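Deirdre Brennan schedules her distance runners backward from the race. At the Gromby track club, the 600-meter time trial comes 7 weeks out, and everything before it is slow volume.
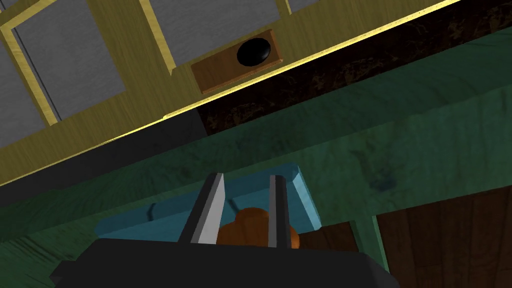 Brown drawer front with a black oval knob, set in a yellow frame.

Brennan tests twice per cycle, in March and again before the Boyer meet. Rest between repeats is fixed at two minutes. Pace is the only variable — she does not alter distance and recovery in the same block.
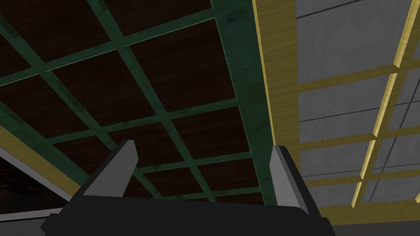 Stride length is logged by hand after each session. Brennan rules her sheets into a grid, much like the yellow bars crossing the light gray wall panel, with one row per athlete and one column per repeat. A blank cell means a missed repeat and is never filled in later.

The last hard session falls seven days before the race. After that, runners at Gromby do easy mileage and short strides on grass.
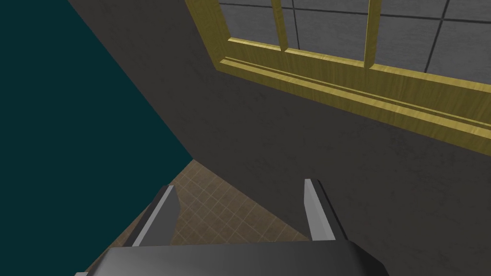

Two-fingered gripper, open, over a tiled floor.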